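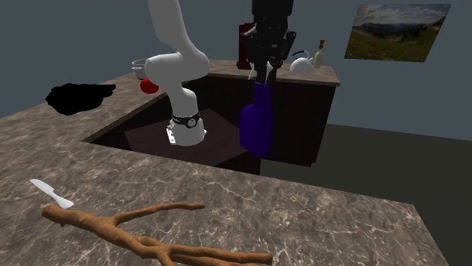 Unit 2: Measurement and the Growth of Shared Knowledge

Course: Foundations of Scientific Thought, Jemmont College
Instructor: Edeltraud Pichler

Scope of the unit

This unit considers how communities of observers came to agree on what they had measured. Students should complete the assigned chapter by Jaanus Ramanauskas before the first seminar and bring written notes to it.

2.1 Units and standards

A measurement compares a quantity with a reference. If two people use different references, their results cannot be compared until the relationship between the references is known. Early local measures of length and weight served the needs of a single market or town well enough. Trade over longer distances made the differences costly, and scholars who exchanged letters met the same difficulty with their observations.

2.2 Error and repetition

No instrument returns a perfect value. Random error scatters repeated readings on either side of a central value, and taking the mean of many readings reduces its effect. Systematic error shifts every reading in the same direction and is not reduced by averaging. It is usually found by comparing one method with another.

The Corkov exercise set contains 1,793 readings of a single pendulum. Students will work with a sample of 60 readings in the first seminar and 80 in the second, and will report the mean and the spread for each.

2.3 Publication and replication

A result becomes part of common knowledge when others can examine how it was obtained. A written report should therefore state the method, the instrument, the conditions and any readings that were discarded. Failure to replicate does not by itself show that the first report was wrong, as the conditions may have differed in ways neither party recorded.

Terms to know: reference standard, random error, systematic error, mean, replication.

Written work

Submit one page on section 2.2 to the Quintana Building office. Late work is accepted only with the instructor's prior approval.

Contact the Department Office | © Jemmont College | Back to top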